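4.2 Reheating at work: the Erkdale sites

Lunch habits came up in nearly 300 of the diary entries, more than we planned for. Most staff at the two Erkdale sites bring food from home and reheat it. The canteen at Vastthorpe closed in September and was not replaced. Diary entries after that mention leftovers far more often, soup and rice mostly, and fewer bought sandwiches. Lunch break is 30 minutes at both sites. Waiting in line eats into that, see Table 3.

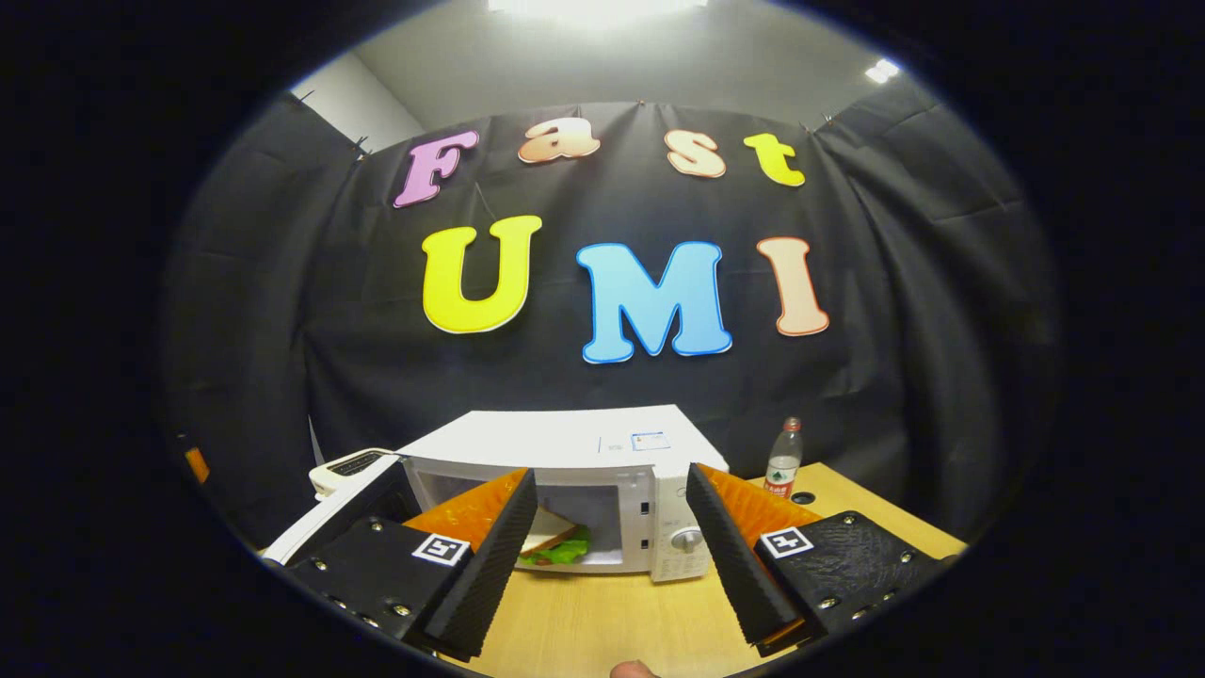
Figure 2. White microwave on a light wooden table.

Portion size was self-reported, so treat with care. People who reheated at work said they threw away less food at home, but the link is weak and goes away once household size is added to the model. Same pattern in the Dulik survey, wich used a longer diary and paid its particpants. We did not pay ours.

One thing we could not settle: whether shared kitchens change what people cook the night before. Several entries hint at it ("made extra for tomorrow"). Fish is avoided, smell. A follow-up with weekend diaries would help here, also a question on who does the cooking.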